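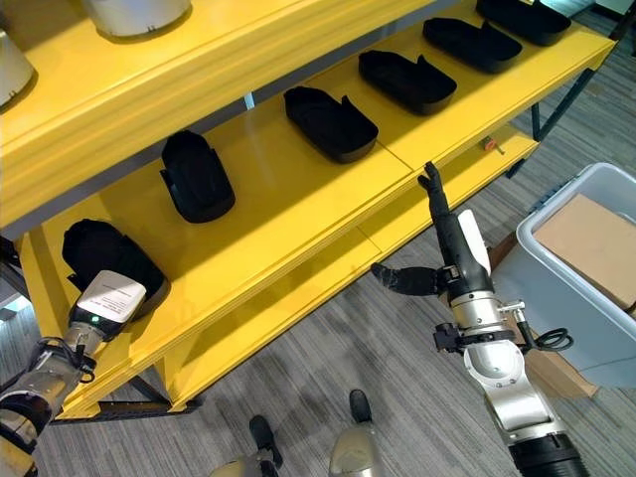 Progress Report to the Trelen Fund for Small Lodgings
Hà Lodge, Drulthorpe
Prepared by Hidayah Ong, lodge manager
Period covered: the end of the winter season through May

Dear friends at Trelen,

Thank you for your patience with this report, which comes to you a little later than I promised on the phone. We had guests in the house right up to the last weekend of the ski season, and then the plumber came, and then the other plumber, and I kept thinking that if I waited a few more days I would have better news about the upstairs bathroom. I now have better news about the upstairs bathroom, so I am sitting down at the kitchen table with a pot of tea to tell you everything.

Where the lodge stands

You will remember from our application that Hà Lodge had been run as a family house with paying guests for a long time before we took it on, and that it had never quite made up its mind which of those it was. Guests loved the big table and the view down the valley. They did not love walking through the laundry to reach the shower. Your grant was given so that we could fix the second thing without spoiling the first, and I have tried to keep that in mind with every decision, including the dull ones.

The work falls into 3 parts: the upstairs bathroom, the drying room by the back door, and the new booking arrangements. I will take them in that order, because that is the order in which they kept me awake.

The upstairs bathroom

The bathroom is finished apart from the fan and a strip of trim behind the door. The shower is where we said it would be, on the old linen closet side, and guests in the two valley rooms can now get to it from the landing in their slippers. Trinh Bùi did all the tiling herself over the quiet stretch after the lifts closed. She talked me out of the dark green I had picked from the catalog, and when I saw the pale gray go up in the afternoon light I was very glad she had.

The trouble was underneath. When the old floor came up we found that the waste pipe had been run uphill for a short distance and then down again, presumably by someone in a hurry. The first plumber wanted to replace the whole run to the street. The second, who was recommended by our neighbor at the bakery, lifted one more board and showed us that the pipe could be dropped along the joist and joined up properly below the landing. We went with the second plan. It passed inspection at the first visit, and the inspector was kind enough to say that he wished more people would take up that extra board.

The pipe work cost us $2353, all of it from the building line of your grant. That is more than I had set aside, and I have covered the difference by keeping the old washbasin, which has been cleaned up and fitted with new taps. It is a heavy, generous old thing and I had been sad about losing it, so this is one saving I don't mind in the least.

The fan is on order. The supplier sent the right fan with the wrong cover, and we are waiting for the swap. Until it is in, we are asking guests to leave the window on the latch after a shower, and there is a card on the sill saying so.

The drying room

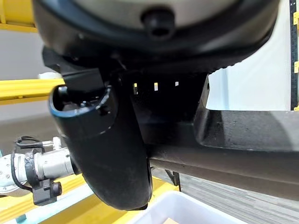 The drying room has been the happiest part of the whole project, and it is the part our returning guests ask about first. Anyone who has stayed in a small ski lodge knows the smell of wet gloves on a bedroom radiator, and for years that is how it was done in this house, with boots lined up on newspaper in the hall and jackets over the banister. The room by the back door now has its own heat, a floor that can be mopped, and a long bench for taking boots off. What it still lacks is the hooks. Phúc Ông tried ordinary brass coat hooks over the winter and they were too short and too sharp, so that a soaked jacket either slid off or got a dent poked in the collar. For the new ones he is after something much closer to the black finger in the picture, a long curve like a scoop that comes down to a rounded tip, with a hollow opening at the upper end. Our local metalworker thinks a hollow top would let her slip each hook over a peg, and then we could lift them off to wipe the wall behind. She is making 2 trial hooks for us to hang wet coats on before we order the full set. I will let you know how they do.

The heater itself is quiet, which matters a good deal as Khang Mai's room is on the other side of the wall and he is the one who gets up to make breakfast. We run it from late afternoon until bedtime, and again for a short while before the morning bus. On the snowiest week of the season, when everybody came in at once looking like they had been dug out of a drift, it kept up nicely. The only complaint I had was from a gentleman whose felt boot liners came out a little stiff, and he was fine about it once Khang had softened them up for him over the kettle.

We did lose some time on the back door. The new floor is slightly higher than the old one, and the door would not clear it when the weather was damp. It has been taken off, planed, and put back, and a proper threshold has gone in. I mention it because you will see a carpenter's bill in the folder that was not in the plan.

Bookings and the Flunix system

I will be frank with you that I came to this part of the project dragging my feet. I have always kept our bookings in a big paper diary, with the family names written in pencil and the regulars in pen, and I could tell you from the pencil marks who would want a cot or a packed lunch. Hạnh Vũ has been very patient with me. She set up Flunix on the office computer in the middle of the season, which was not the ideal moment, and for the rest of the winter we kept the diary and the screen side by side.

The two did disagree once. A couple arrived at eight in the evening for a room that the diary said was theirs and the screen said was empty, and happily the screen was right about the room and the diary was right about the couple, so there was a bed for them. Since then Hạnh has entered everything, including the little notes. The confirmation letters now go out the same day with the bus times and the advice about tire chains, and I no longer spend Sunday-best handwriting on people who only want to know if they can park.

The diary has been retired to a shelf in the office. I still look at it.

What guests have told us

We put a short comment sheet in each room, as you asked. The answers are in the folder that comes with this letter, and I would encourage you to read them as they were written. The warm words were mostly for the breakfast, the drying room, and the quiet. Several families mentioned that the upstairs corridor is cold in the morning, and they are right. There was also a long and rather lovely note from two sisters who first came to the lodge as girls, and who wanted us to promise we would not touch the big table. I wrote back and promised.

The grumbles were mainly about the works. We stopped all noisy jobs at four in the afternoon, but a family with a baby had a hard day when the floor came up, and we took a night off their bill. I would do the same again.

Money

All of the receipts have been copied and are in date order. The building line is nearly spent, with only the fan, the trim, and the hooks to come. There is $1000 left in the line we had marked for furniture. We had meant to spend it on new armchairs for the sitting room, but the old ones turned out to need only fresh webbing and covers, and Trinh knows how to do both.

I would like to ask your permission to move that money to the upstairs corridor. A small radiator at the valley end and some decent insulation behind the paneling would answer the comment we heard most, and the carpenter could do it while he is here for the trim. If you would prefer that we keep to the furniture line as written, we will of course do that, and the sitting room would be very smart. I only need to know before the summer walkers begin to arrive, as I don't want them stepping over tools.

What comes next

Through the early summer we plan to finish the bathroom, hang the trial hooks, and repaint the hall, which took a few knocks from the bathtub on its way out. Khang would like to use the drying room for walking boots as well, and is looking for a way to keep the mud on the bench side. Hạnh is going to open the winter bookings in Flunix earlier than we ever managed on paper, with our regulars given the first chance at their usual weeks. Phúc has asked the bus company whether the morning service could stop at our gate again, as it used to. They have said they will think about it, and he intends to keep asking.

I would be so pleased if one of you could come and stay before the season starts. Please choose a night when Khang is cooking. The valley room with the corner window is the one to ask for, and I will pencil you in as soon as you give me a week.

With warm thanks from all of us at the lodge,

Hidayah Ong
Hà Lodge, Drulthorpe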